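Flarach AT-2 – Atemalkohol-Messgerät mit elektrochemischem Sensor

Artikelgruppe: Messgeräte für Fahrer, Fuhrparks und Fahrschulen
Hersteller: Flarach
Lieferumfang: Gerät, Mundstücke, Trageschlaufe, Batterien, Kurzanleitung

Das AT-2 misst den Alkoholgehalt der Atemluft und zeigt das Ergebnis wahlweise in Promille oder in mg/l an. Es ist für die Selbstkontrolle vor Fahrtantritt und für betriebliche Kontrollen im Fuhrpark gedacht. Eine gerichtsverwertbare Messung liefert das Gerät nicht, und ein angezeigter Wert von 0,00 ist keine Freigabe zum Fahren. Restalkohol am Morgen wird häufig unterschätzt, auch von Berufskraftfahrern.

Technische Daten
Sensor: elektrochemisch, Typ Kudow
Stromversorgung: 2 Batterien AAA
Aufwärmzeit: 11 Sekunden
Speicher: 1.000 Messungen mit Uhrzeit
Kalibrierung: nach 2.000 Messungen oder einmal im Jahr
Anzeige: beleuchtet, zweizeilig

Messung
Zwischen dem letzten Schluck und der Messung müssen mindestens 15 Minuten liegen, sonst misst das Gerät den Restalkohol im Mund. Das gilt auch nach Mundspülungen und alkoholhaltigen Hustensäften. Mundstück aufstecken, Gerät einschalten, Signalton abwarten und gleichmäßig blasen, bis der zweite Ton kommt. Bricht der Luftstrom vorher ab, zeigt das Display »ERR« und die Messung wird nicht gespeichert.

Einsatz im Betrieb
Für Fuhrparks bieten wir die Auswertesoftware Akpan an. Sie liest den Speicher über USB aus und ordnet die Messungen den Fahrern zu. Kontrollen von Beschäftigten setzen eine Rechtsgrundlage oder deren Einwilligung voraus – bitte klären Sie das vor der Einführung im Betrieb. Die Wandhalterung Vukum ist abschließbar und wird mit Schrauben und Dübeln geliefert. 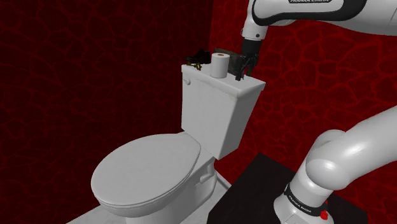 Das Gerät verträgt Temperaturen von 5 bis 40 °C, aber keine dauerhaft feuchte Luft. Lagern Sie es im Etui und nicht im Handschuhfach, im Sommer wird es dort zu heiß. Auch der Sanitärraum ist kein geeigneter Platz: Ein Spülkasten mit flacher Oberseite wie auf dem Bild lädt zum Ablegen ein, Feuchtigkeit und Reinigungsmittel verfälschen aber die Messwerte. Mundstücke sind Einwegartikel und gehören in den Restmüll.

Zubehör
Mundstücke, einzeln verpackt
Wandhalterung Vukum
Software Akpan, Einzelplatzlizenz
Ersatzetui

Kalibrierservice
Senden Sie das Gerät ohne Batterien und Mundstücke ein. Ein Kalibrierprotokoll liegt der Rücksendung bei. Leihgeräte sind auf Anfrage erhältlich.

Stand der Produktangaben: Oktober 2020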